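De : liste-levain
Objet : Re: [levain] Farine Cullier T80, pâte qui s'étale à la cuisson
À : la liste

Bonjour à toutes et à tous,

Je réponds avec un peu de retard au message sur la farine Cullier. Le français n'est pas ma première langue, je vous prie donc d'excuser les tournures maladroites. Je lis la liste depuis longtemps et j'écris peu.

Je garde seulement les passages du message auxquels je réponds.

> Depuis que j'ai ouvert le nouveau sac de Cullier T80, ma pâte ne tient
> plus. Je n'ai rien changé à ma recette : 72 % d'eau, levain liquide,
> pointage le soir sur le plan de travail, façonnage au matin. Le pâton
> est beau dans le banneton, et quand je le retourne il s'étale comme
> une crêpe.

J'ai eu le même problème avec la même farine en juillet, et j'ai d'abord accusé le sac. J'ai même écrit au moulin, qui m'a répondu très poliment que le blé de cette récolte absorbe un peu moins. Il est possible que ce soit vrai. Mais quand j'ai acheté un sac de Vedden pour comparer, j'ai obtenu presque le même pain plat. La différence entre les deux farines existe, elle est petite, et elle ne suffit pas à expliquer une pâte qui ne se tient plus du tout.

Chez moi, la cause principale était la température de la cuisine pendant la nuit. En hiver il y fait frais et un pointage de toute la nuit convient très bien. En été, la même durée est beaucoup trop longue. Le matin, la pâte paraît encore belle, elle est gonflée, elle a des bulles, mais le réseau est déjà fatigué. On la façonne, elle se laisse faire trop facilement, et elle s'effondre au moment de l'enfournement. Je pense que votre phrase « je n'ai rien changé à ma recette » contient peut-être l'explication.

Ce que je vous propose d'essayer, dans cet ordre, en changeant une seule chose à la fois :

D'abord, descendre l'eau à 68 %, pour une seule fournée. Si la pâte tient mieux mais reste collante au façonnage, ce n'est pas seulement une question d'eau.

Ensuite, revenir à 72 % et raccourcir le pointage. Je pétris maintenant le soir, je fais 4 rabats, et je mets la pâte au réfrigérateur dès qu'elle a pris la moitié de son volume. Je ne l'attends plus jusqu'au double. Le froid la ralentit, mais pas tout de suite : une grosse masse de pâte met longtemps à refroidir à cœur, et pendant ce temps elle continue de travailler.

> Pour le levain, je le rafraîchis une fois par jour, à parts égales,
> et il double bien. Il sent un peu le vinaigre, mais il a toujours été
> comme ça.

L'odeur de vinaigre me semble importante. Un levain qui double peut être quand même trop acide, et un levain trop acide abîme la pâte avant même que l'on commence à pétrir. Quand il fait chaud, un seul rafraîchi par jour à parts égales n'est pas assez. J'ai pris l'habitude de donner deux repas la veille de la fournée, avec beaucoup moins de vieux levain : une part de levain, quatre parts de farine, quatre parts d'eau. En deux jours l'odeur est devenue plus proche du yaourt, et la pâte a retrouvé de la force.
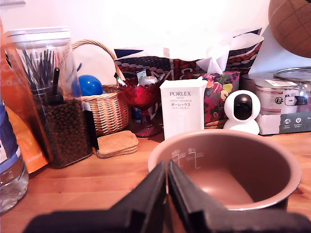

Il faut aussi employer le levain un peu avant son sommet. J'ai longtemps attendu qu'il commence à retomber, parce que j'avais lu ce conseil dans un vieux livre. Pour une farine assez forte cela passe. Pour une T80 moulue à la meule, je trouve que c'est trop tard. Un élastique autour du bocal suffit pour suivre la montée.

> Quelqu'un a-t-il essayé l'autolyse longue avec cette farine ? J'ai lu
> qu'il fallait 2 heures, d'autres disent 30 minutes.

Oui, j'ai essayé. Avec 2 heures, la pâte était très extensible, agréable sous la main, mais elle manquait de tenue. Les farines de meule contiennent davantage de son et elles sont plus actives, une longue autolyse n'est donc pas toujours un avantage. Je me suis arrêté à 40 minutes, sans levain et sans sel. Si vous êtes pressé, vous pouvez même la supprimer pour faire l'essai : au moins vous saurez si elle joue un rôle.

Sur le sel, vous n'avez pas donné votre dose. Je mets 2 % du poids de la farine. J'ai baissé une fois à 1,5 % pour des raisons de santé, et la pâte était nettement plus molle et fermentait plus vite. Si vous avez réduit le sel récemment, dites-le, cela change le raisonnement.

Pour la cuisson, je crois que l'on peut sauver un pain trop relâché en le cuisant en cocotte, bien chaude, et en retournant le pâton directement du réfrigérateur, sans lui laisser le temps de se réchauffer. Le pâton froid se scarifie mieux et s'étale moins. C'est une béquille, je le sais bien, mais on mange quand même un pain correct en attendant de trouver le réglage. Je laisse le couvercle pendant la première moitié de la cuisson. Avec mon four, qui chauffe surtout par le bas, je glisse une plaque sous la cocotte à la fin.

Une remarque sur le poids, puisque la question revient souvent ici. Ma fournée habituelle fait 2,172 kg de pâte, que je partage en 2 pains. Le chiffre est étrange, il vient simplement de la taille de mes bannetons, et j'ai gardé la formule telle quelle. Avec un seul gros pain dans un banneton trop large, j'ai toujours un résultat plus plat. Vérifiez donc si votre pâton remplit bien le sien. Les miens viennent de chez Clasbridge, ils sont assez étroits, et je n'en ai pas trouvé de mieux à ce prix.

Si après tout cela la pâte s'étale encore, je vous conseille de couper la T80 avec un quart de T65 ordinaire. Le goût reste très présent. Je l'ai fait pendant tout l'été et je n'ai entendu aucune plainte à la maison.

J'ai enfin une question à mon tour. Est-ce que quelqu'un sur la liste a travaillé la farine de petit épeautre du moulin Ardeleanu ? J'en ai reçu un sac et je ne sais pas quelle hydratation choisir pour commencer. J'ai fait une tentative en moule, avec un apprêt de 90 minutes, et la mie était humide et collante au centre, même le lendemain. Je ne sais pas s'il y avait trop d'eau ou si la cuisson était trop courte. J'hésite aussi à employer mon levain de blé ou à en convertir une partie.

Je vous remercie d'avance pour vos conseils, et je souhaite bon courage à l'auteur du message pour la prochaine fournée. Donnez-nous des nouvelles, même mauvaises.

Bien cordialement,
un abonné de la liste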